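House rules for snack packing, thread. There are 11. You're getting 3.

Rule 1: the box starts empty. Not "mostly empty." I have read 161 episode notes and "mostly" shows up far too often.

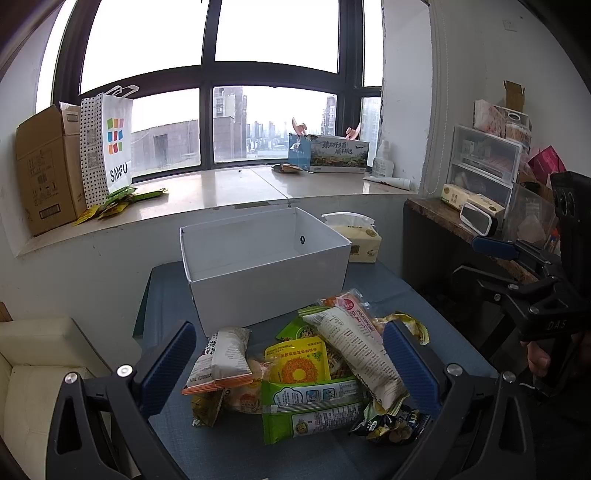 Box 9, before packing.

Rule 2: grip the block, never the loose film. Film is a liar. Pads on both sides, then lift.

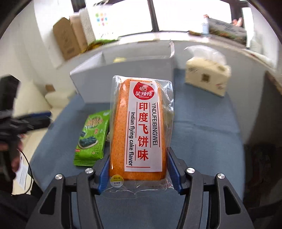

Natalie Goodall
Data quality lead, Telley

Rule 3: if you fumble it, leave the fumble in and flag it. Chie Koyama wrote that one and she will find you.

The other eight are mostly about labeling. Yes, there's a rule about eating the props.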